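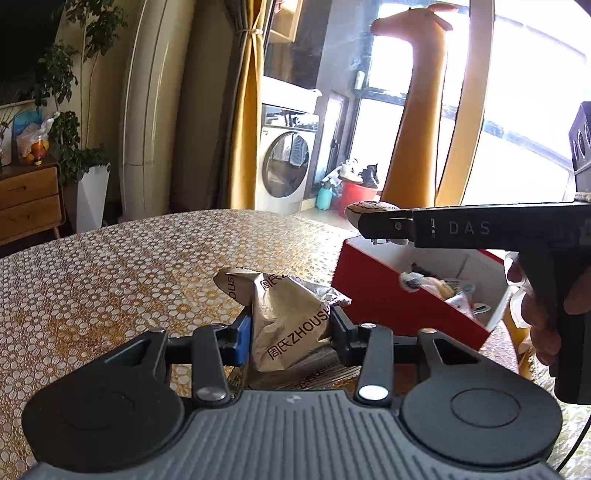 Print this story | E-mail to a friend

The Contents of the Table

The contract with Lesten allowed 140 minutes for the main room of Flat 58, and the table was to be done last. Huanca had read the schedule on the tram. Walls, then cabinets, then floor, then horizontal surfaces in general use. A round dining table was a horizontal surface in general use. The schedule had a separate line for it, because in Lesten's experience a table held whatever the household had not yet decided about.

She began with the television and worked outward. Plush toys on the top edge were entered under soft goods. The cabinet below took longer: fruit, speaker, framed photo, a potted plant, drawers to be opened only in the presence of the client. The kettlebell on the floor was entered by colour, which she put down as purple and changed to lavender and then changed back. The giraffe by the window had no category. She wrote "giraffe, tall" and left the code blank.

The client, Norora, stayed in the doorway to the laundry with her arms folded.

"He said two piles," Norora said. "Keep and not keep."

"The schedule has six."

"Six piles?"

"Six codes. The piles are optional."

The brother had been in Brerkov since March and was not expected to return before the lease ended. He had asked for his things to be boxed and had sent no list. What he had sent was a message, timed at 4.10 am, which said that everything on the table was his except the tablecloth.
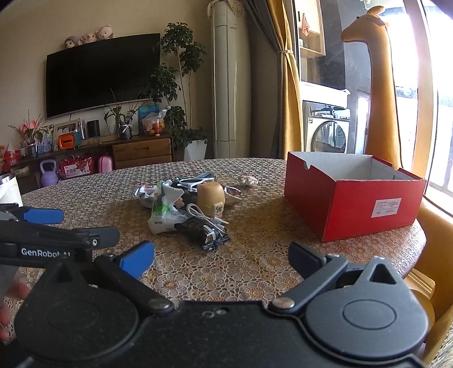 Photo: Jhosep Benavides

Huanca drew the red shoebox closer by its open side. A box already present on a surface was treated as a container if empty and as an item if not, and this one would be both before the end of the hour. She moved on to the pile.

The sunglasses had white frames. Code 2, personal effects. The charging cable was coiled, and she recorded it as coiled. Code 4. The snack packets were Code 6, consumables, disposal at the discretion of the client.

"Those go in the bin," Norora said.

"Is that an instruction?"

Norora looked at the packets for some time. "No," she said. "Put them in."

The tan bottle had a label in Chinese, which Huanca could not read. She turned it to face the client.

"Our mum's," Norora said. "He took it from her bathroom when he moved out. She rang me about it."

"Then it isn't his."

"It's on the table."

Huanca considered the message, which was the only document governing the matter, and entered the bottle under the brother's name with a note — ownership disputed, see client. The note field accepted forty characters. She removed the comma.

The seashell stood apart from the rest. She asked whether distance from the pile was significant. Norora said that he used to keep it on the windowsill, and that she had moved it herself in April to clean, and had never put it back.

"So it was not on the table when he wrote."

"He wrote last week."

"Then it was."
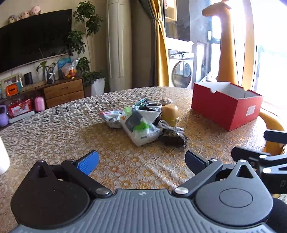

The order of packing was heavy, then rigid, then soft. Huanca explained this once. Norora listened and then packed in a different order, the patterned pouch first, because it had been a present, and the foil bag on top of it where it would be crushed further. Huanca altered the sheet to match. The procedure permitted the sheet to follow the box; it did not permit the box to follow the sheet.

At ten to five she read the lines back. Norora initialled each one except the bottle.

"If I leave that blank, where does it go?"

"It remains with the premises."

"And the premises is me."

"Until the lease ends."

Norora picked up the bottle, read the label, and put it down again on one of the printed circles of the cloth, close to the centre. She asked what was owing. Huanca told her it would be invoiced, and wrote the finishing time, and went back over to the window to see whether there was a mark or a maker's name on the giraffe.

Print this story | E-mail to a friend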